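Notebook, parish history scans, February, starting 8:10 am

Picking up from where Mieke left off with the Cotport boxes. Box 6 is the family albums, box 8 the loose stuff from the sacristy cupboard. Doing 6 first, 8 is a mess.

Album A, confirmation class. No year on the mount. Somebody wrote "Bishop's visit, rain" on the back in pencil and that's all. Checked against the parish register, two possible visits, both in spring. Girls in front row have ribbons on the left arm, boys on the right, no idea if that helps. Ask Albertina, her aunt was in one of those classes.

Scan settings same as before, master as TIFF, small copy for the web page. Saved the first few to the wrong folder, moved them. If anyone finds strays in "misc" those are mine, don't delete.

Names problem again. The Moen family has a Joseph in every generation and two of them were ushers at the same wedding. Sem's list has them as Joseph sr. and Joseph jr. but they were uncle and nephew, so sr./jr. is wrong, the father was Henry. Fixed in the index, NOT fixed in the captions yet. Caption for the golden jubilee picture also has it wrong.

Golden jubilee, more on that. The printed program gives the order of procession: cross bearer, altar boys, school children, sodality, then clergy. Photo shows sodality ahead of the children. Either the program changed on the day or the photo is from a different procession, maybe Corpus Christi. Banner is half folded over, I can read "St." and then nothing. Leave as "procession, undated" until Mahnaz has looked at the banner inventory. She says there were several with the same fringe.

10:40. Coffee, then the baptism register transcript. Entry 2186 is skipped in the typed copy. It's in the original, bottom of the page, cramped in after the priest had already ruled the line. Female child, sponsors named, mother's maiden name smudged. Could be Willems, could be Willens. Mieke says not hers as far as she knows, her people came over later. Wrote it as Will[...]s with a note.

Also the Latin. "Renatus" in the margin isn't a given name here I think, Floor agrees. Whoever typed the transcript took it for one and so there are a bunch of kids called Renatus who never existed. Searched the index, pulled them all into a list, will go through them against the book. Slow.

First communion certificates: color ones with the gilt edge are curling badly. Put them under the blotter with weights. Do not put them through the sheet feeder!! Flatbed only.

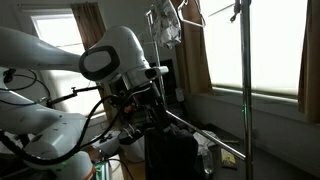 Arm, wrist and gripper, window side.

1:15 pm. Box 8. Mostly Mass cards and funeral cards, rubber bands gone to crumbs. Sorted by surname and then by date where there is one. A good run of cards for the Moen side, which gives us a death date for Henry at last and backs up the uncle/nephew thing.

One envelope marked "Jubilee 2000" with nothing in it. Asked around, Sem thinks the prints went on the display board in the hall and were never put back. He'll look behind the stage.

Letter from a Sister to her brother about the new organ, four pages, third page missing. She complains abuot the organist at length. Scanned what there is. Needs permission from the family before it goes online, Albertina has an address.

To do:
Captions for both Josephs
Renatus list, start at the front of the book
Banner question to Mahnaz
Back up to the second drive before anyone touches box 8 again
More acid free sleeves, the small size, we're down to the last packet

Stopped 4:30, Floor has the key.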